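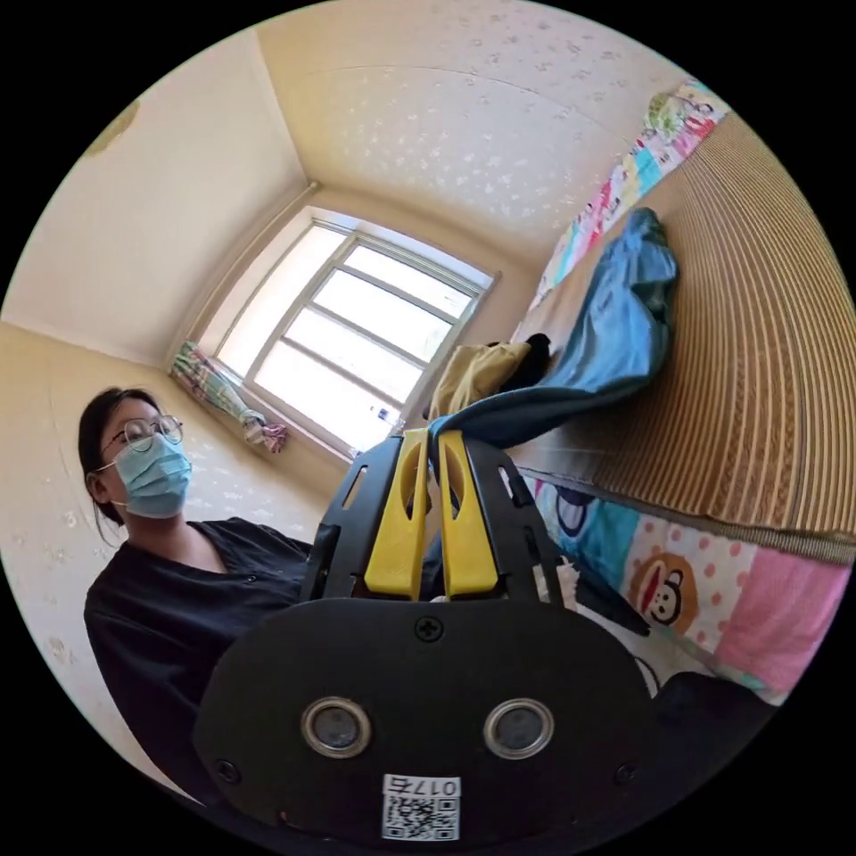 Do I have to read the Trumcombe books in order?

marzipan_moth
My sister-in-law handed me a paperback called The Stitberg Alibi and I tore through it in two evenings. Funny private eye stuff, lots of rain, a detective who can't keep a hat for more than a chapter. Loved it! Then I got to the back page and found out it's the fourth one in a series that starts with Trumcombe After Dark. Now I'm stuck. Do I go back to the beginning, or did I already spoil it for myself? The library in Bistberg only has the second book and the big omnibus, and the omnibus is 1140 pages, so I'd like to know what I'm getting into before I haul that thing home on the bus.

gumshoe_gal
Go back, go back, go back. I read them all mixed up the first time (third, first, sixth, whatever the used bookstore had) and I still had a great time, because each case gets wrapped up in its own book. What you lose is the stuff with the ex-partner. By book four everybody is being snippy with him and you don't know what he did. Book one is only 186 pages and moves fast, so you'd be through it in a weekend.

One warning, the second book is the weak one. It's mostly a boat. If your library has that and nothing else, I wouldn't start there. I'd try to get the first one through interlibrary loan, mine came in April and took maybe a week. 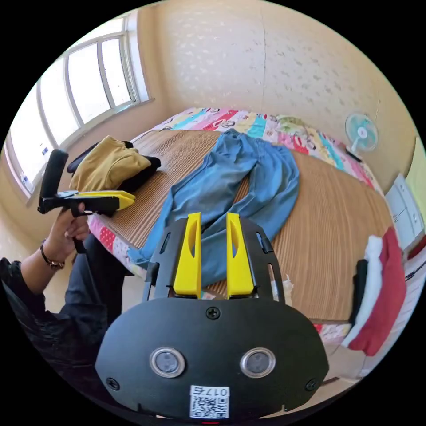 marzipan_moth
Does the first book give away who did it in The Stitberg Alibi?

gumshoe_gal
The killer in that one doesn't show up until book three, so you're safe with the first two. There is a scene in three, set at the dog track, that will make you go "ohhh" since you know what's coming. I kind of envy you that one.

pulp_and_pickles
i just read the omnibus. its heavy but the type is fine. mine fell apart in the middle so i tape it

old_dobre_reader
I'm going to disagree a little with gumshoe_gal about the boat book. Yes, it's slow, and the smuggling plot makes no sense at all (why would you hide pearls in a ham?), but it has the best bartender scenes in the series, and two of the running jokes start there. If you skip it, the ham line in book five falls flat.

What I'd watch out for is which edition you pick up. The old Dobre paperbacks were cut for length, nearly 40 pages gone from the first book, including a whole chapter with the landlady. The omnibus has it all put back. So if your arms can take it, that's the better read, and you can skip right over book four when you get there. I didn't, I read it again, and I caught a clue about the umbrella I'd missed completely. 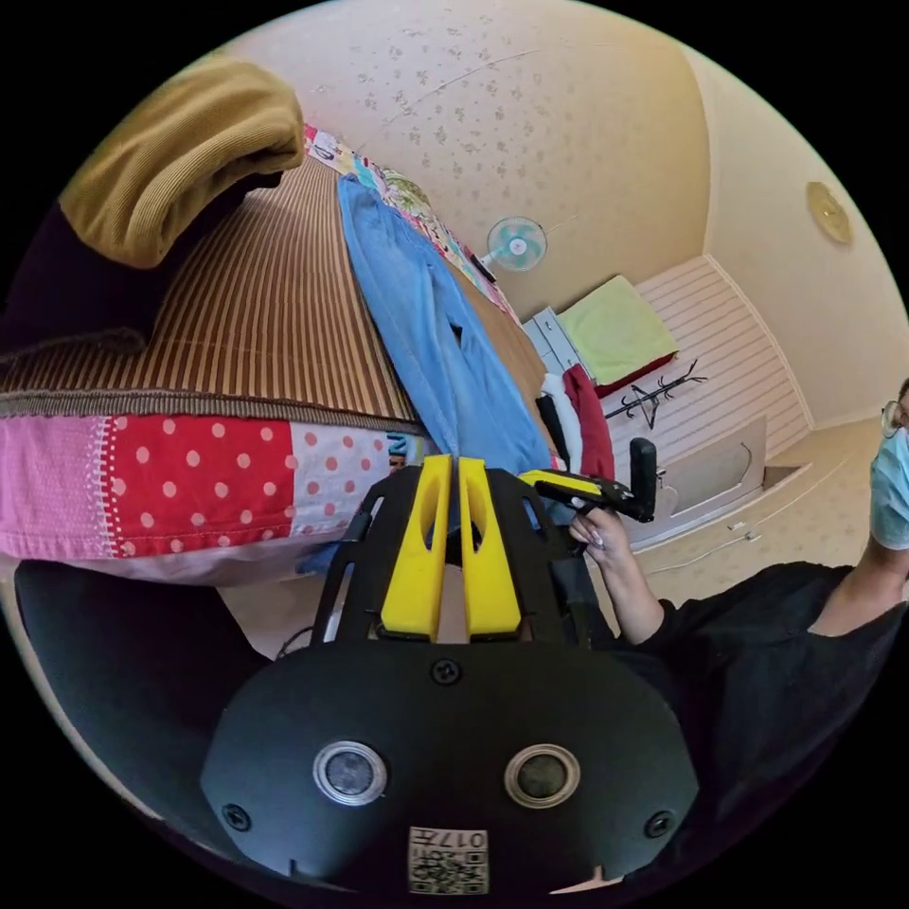
Yellow gripper fingers and a black housing, up close.

marzipan_moth
Okay, omnibus it is. Does anyone know if the short stories are in there too, or do I have to track those down separately?

gumshoe_gal
Just the Christmas one, right at the end. The others are in a separate little book with a green cover.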